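Home | Minutes | Procedures | Contact
Last updated 2026-04-14

Wiltwood handling rules group, minutes

1. Grip rule. Draft says shells held by rim only, no fingers on the face. Agreed. Stuva wants a force limit too, deferred.

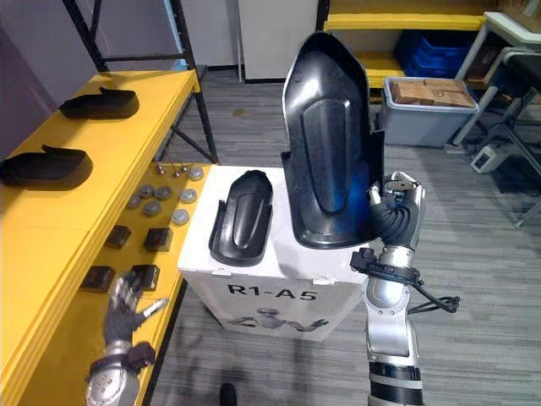
Staging rule took most of the time. Quintero text says one part type per surface, Wiltwood floor says unworkable. Carton top can be used as a rest while a shell is held upright, as with the large one on the R1-A5 box, but a second shell lying next to it needs a marked spot. Wording to be redone befor next meeting.

2. Idle hand. Stays open, clear of parts. Agreed.

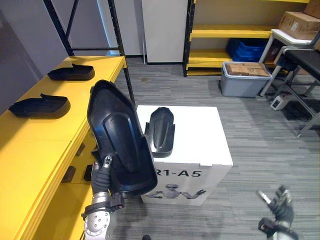
Left hand holding shell, right hand open.

3. Logs. 38 of 267 entries missing a grip note. Stuva to chase.

4. AOB. None. Next meeting in April, same room.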